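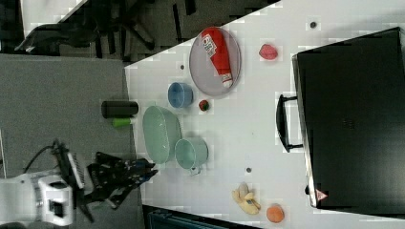
Grey plate on the white table

bsperling
Does anyone still buy whole dinner sets? Ours is down to odd pieces and my partner wants to replace the lot. The Baudry set she likes is 600 for twelve places, and there are only two of us.

Macarena R
Buy singles. We did that after a move in December and I don't miss having it all match. Plates with a raised rim are better for anything with sauce.

fiorella_f
Disagree. Singles get discontinued, then you're hunting for the same grey for months. I'd buy a set and put half of it away.

Macarena R
Put it away where though? Most flats don't have the cupboards.

fiorella_f
Under the bed, in the box it came in. Mine has been there nine years.

BPereyra
Check the width before you order anything. The Plelolano dinner plates wouldn't let our dishwasher arm turn - had to send them back and pay the postage.

bsperling
Good point, will measure tonight. Is roughly 100 sensible for four plates and four bowls?

BPereyra
Yes, if they're stoneware. I'd pay less for plain white.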